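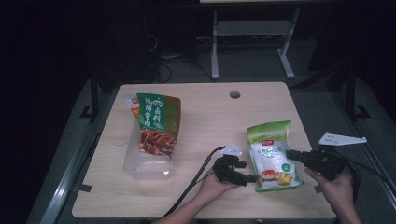
Kutgate Residents' Board — Shared Pantry Policy
Posted by Foritar_Desk, January 18, 2024
The revised policy on shared food in the Kutgate break rooms takes effect at the end of the month. Sealed snacks may be left for general use if they are kept in a clear plastic container, like the one on the left of the table, so that labels can be read. Open food will be removed each evening. The notice went to all 86 units.

Reply from skulldale_4B
I support the evening removal. I do not support the container rule. Residents on the Skulldale side were not consulted, and the pantry budget of 2,335 dollars was approved for shelving.
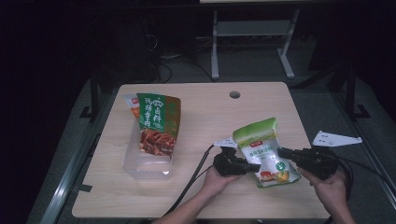 Snacks and clear bin, shared table.

Reply from Foritar_Desk
The budget is unchanged. Containers are supplied by Antwi under the existing contract, two per room.

Reply from northstair
Two per room is too few for the second floor. I would also ask that packages labeled only in Chinese carry a short ingredient note in English — my household has a sesame allergy.

Reply from skulldale_4B
Agreed on the ingredient note. My objection to the containers stands, and I request that it be recorded.

Reply from Foritar_Desk
Recorded. Further comments will be accepted in this thread until the policy takes effect.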